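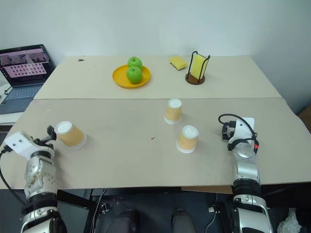 Two tables, one project. Sponge holder at right.

ondgate_30
Pushed the two beige tables together for the break area. The far one sits a bit higher. Do I shim the near one or learn to live with it?

haro2054
Live with it. More worried about the sponges. Why does one get a wire holder with a round brown base and the other has to lie on the table?

ondgate_30
Seniority.

mahasneh
Flat is fine if you wring it out. Mine stayed on the counter all of April and I'm still here.

haro2054
Not fine. They go sour. Buy a second holder.

mahasneh
A second holder -- for a table with two apples on it. OK.

faten1081
Can we talk about the cups? Upside down is right, keeps the dust out. But one's on its side.

haro2054
Paper cups go in a sleeve. Rims on a bare tabletop, no thanks.

faten1081
So wipe the tabletop. You've got two sponges.

ondgate_30
Still asking about the shim.

mahasneh
Folded cardboard. Next question.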